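Accueil > Programmes > Fiscalité et revenus > Rapports d'étape

Rapport d'étape au bailleur : effets locaux des allègements de cotisations patronales

Mercredi 7 mars 2018

Le présent rapport couvre le deuxième semestre du projet, mené à partir des établissements de la zone d'emploi de Plollow. Il porte sur l'avancement de l'enquête, les premiers résultats et l'emploi des crédits.

Collecte. Le questionnaire a été envoyé à 1216 établissements. À la clôture, en février, 195 réponses complètes étaient exploitables. Le taux de retour est faible dans le commerce et la restauration, plus satisfaisant dans l'industrie. Une relance téléphonique a été confiée au cabinet Pakon ; elle a surtout permis de corriger des adresses périmées et a produit peu de réponses nouvelles. Nous ne prévoyons pas d'autre relance.

Appariement. Les réponses sont rapprochées des données de paie dans la base Zelatine, qui remplace les tableurs utilisés la première année. La reprise des anciens fichiers a pris six semaines de plus que prévu – les codes d'activité avaient été saisis selon deux nomenclatures.
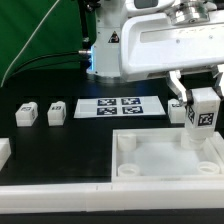
Bras robotisé au-dessus d'un plateau blanc.

Premiers résultats. La plupart des répondants déclarent avoir affecté l'allègement à la trésorerie ou au remboursement d'emprunts. Les embauches attribuées à la mesure sont rares et se concentrent dans les établissements dont le carnet de commandes augmentait déjà. Sur les salaires, aucun effet net n'apparaît à ce stade. Ces constats reposent sur du déclaratif et devront être confrontés aux données de paie avant toute publication.

Monographies. Les entretiens prévus dans l'entreprise Paquette sont terminés et en cours de transcription. L'accord de la direction pour citer les montants reste à obtenir par écrit.

Budget. Les dépenses sont conformes à la convention, hormis un dépassement de 1000 euros sur la ligne « saisie et reprise de données ». Nous demandons l'autorisation de le compenser par la ligne « déplacements », sous-consommée.

Suite. L'appariement complet est attendu avant l'été et la note intermédiaire vous sera transmise dans le mois suivant. La version anonymisée de la base sera déposée avec le rapport final.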